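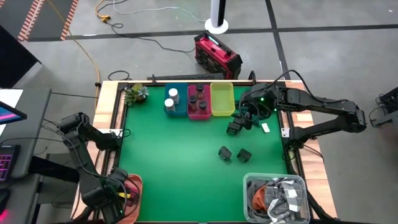

Sorting at Calloway moved to a two-arm cell in March. Before that, two of us did it by hand, 434 items on a full shift. My job is now staging, exceptions and the fault log.
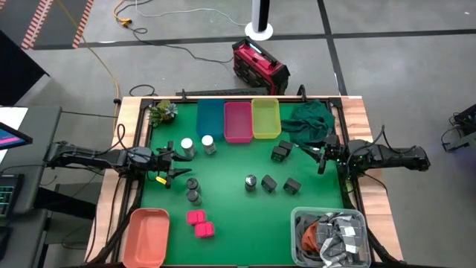 2 min read

Bin color sets the category. Jars are harder than cubes, and labels matter more than they did. I spend over nine minutes an hour on resets. My wrists hurt less. The shift is also quieter.
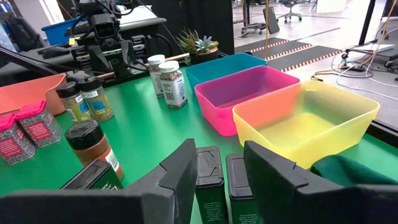

Did anyone lose hours?
Hours stayed the same, but 12 of them a week went to training.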